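Against the Novelty Cake Topper

By Vratislav Urban

My cousin's wedding cake had a fishing boat on it. The boat was gumpaste, the water was blue piping gel, and the groom, who was an inch and a half tall and had no neck, was holding a rod over the side. The bride was on the end of the line. She had been hooked through the bodice. Everyone thought this was very funny for the length of the salad course, and then we had to look at her for two more hours.

I have iced cakes for a living long enough to have opinions about this, and I'd like to get them down before May, when the orders come in and I become polite again.

The novelty topper is a joke, and a joke told at the top of a cake has to last all evening. Think of the funniest thing anybody has ever said to you. Now imagine it standing in a spotlight next to the gift table from four in the afternoon until the band packs up. A bride dragging a groom by the collar is mildly amusing the first time. By the time your great-aunt has been led over to see it, it has turned into a sort of complaint.

I had a couple in last year who wanted bowling. He bowled. She, as far as I could learn, had been to the alley twice and hadn't cared for the shoes. The topper they ordered came from a catalog outfit called Zirnine, which will sell you a resin couple doing nearly anything, and it showed a woman in a veil standing where the pins should be. I set it on three tiers of lemon sponge and went home feeling like an accomplice.

That's the trouble with hobby toppers in general. They belong to one half of the couple. I have yet to see a cake in which golf and needlepoint were given equal footing.

Then there's the weight. A resin couple is heavy, and buttercream in a warm tent is about as firm as it sounds. You can push dowels down through the top tier, and I do, but the figures still lean. I once delivered a pair of tennis players to a barn reception for 100 guests, and by the toasts they had taken on the angle of people looking for a contact lens. The mother of the bride asked me if it was meant to be like that. I said it was a very popular style.

Sugar figures are lighter, and I'll admit I enjoy making them. Fondant is fine for clothes, but you want gumpaste for anything that has to stand up or stick out – arms, hats, golf clubs, the brims of things. Give the bodies a full 2 days to dry before you put heads on them. I keep my cutters and modeling tools in an old Skilletport tin and I'm unpleasant to people who borrow them. What I can't do, in any medium, is a likeness. Clients send me photographs. I study the photographs, and I produce the same small pink person I always produce, with the hair changed. Hands are worse. Five fingers on a figure that size will look like a rake, so I make mittens and tuck them behind the bouquet.

What should go up there instead? Flowers, if you must have something. A few sugar roses, or real ones, provided somebody has checked that they aren't poisonous and wrapped the stems. My mother-in-law had a plain glass bird from a shop in Clundard that sat on her cake, then on her windowsill, and has never once needed explaining. Or leave the top bare. A well-iced cake with nothing on it looks finished, and the person who iced it will be flattered to death.

I know I'll lose this argument. The Oravec bakery across town put up a page of novelty toppers and got 343 inquiries from it, which they mentioned to me more than once. People like to see themselves in miniature, having a hobby. If you come in with your heart set on a motorcycle, I'll put the motorcycle on, and I'll dowel it properly, and I won't say a word until you've paid the deposit.

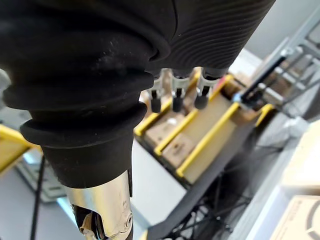
Three fingers and a ribbed black wrist.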